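Come and make beds with us (in your own home, with a gripper in your hand)

Hello! I'm Trudy Ruawai and I look after home recording for Skamivberg, a small research project trying to work out whether robots can learn household jobs from ordinary people doing them in ordinary rooms. I'm looking for 15 people to join our next round in March, and you don't need to know a thing about robots.

Our first round was all folding, on one table, in one lab. The model we trained on it (we call it Urnine) got rather good at that table and went to pieces everywhere else. So we tried again with recordings from 6 homes, the same number of hours in total, and it coped far better with rooms it had never met – that was the result that got us our funding for beds. Patterned covers still muddle it, and so do big white sheets, so I'd love more of both.

You'd hold the gripper by hand and use its two yellow fingers to do the moving: pulling a sheet straight, picking up a corner, shifting a pillow. It feels very silly for the first morning and then you stop noticing.

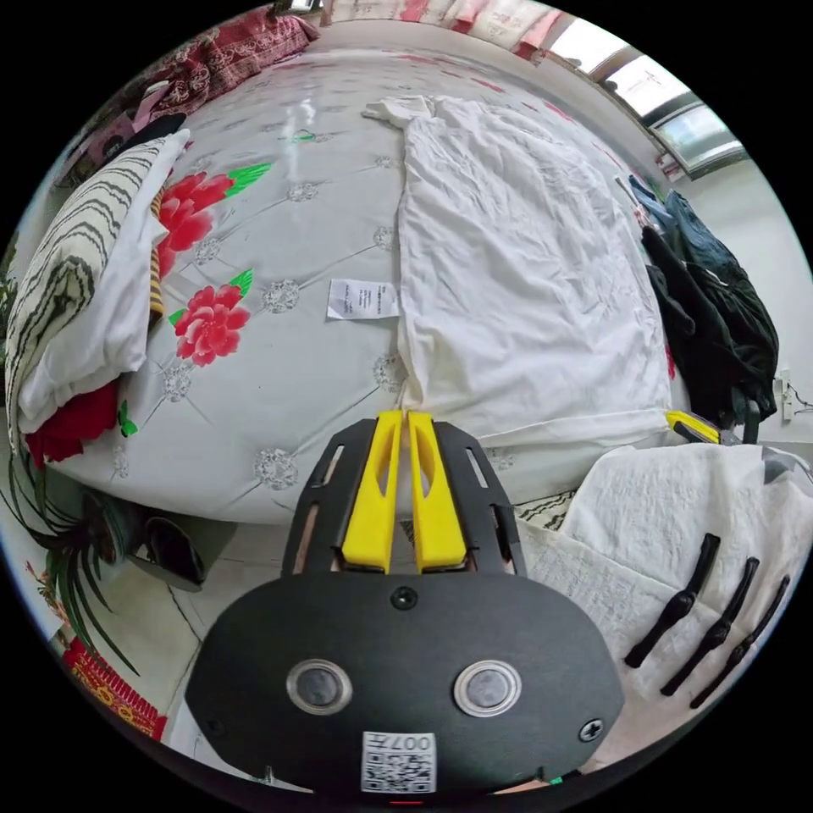

WHAT YOU'D BE DOING

A crumpled white sheet over a flowery cover, pillows and blankets piled along the side, daylight from the window: that's the sort of bed I'm after. Please don't tidy up for us! Each task takes a few minutes and you'd do 30 of them over 5 sessions, at times that suit you. I'll come round for the first one, and after that you can ring or message me whenever you get stuck.

You'll need to be over 18, have a bed you can walk round on at least one side, and be happy for your bedroom to be recorded. Anyone else at home has to agree too. You can stop whenever you like and ask us to delete your recordings.

We pay by the session, plus a bit extra for the first visit as it runs longer. Left-handers very welcome – we've hardly any.

To put your name down, ask for me at the Hollis building front desk or send a note through the Skamivberg contact page with "beds" in the subject line.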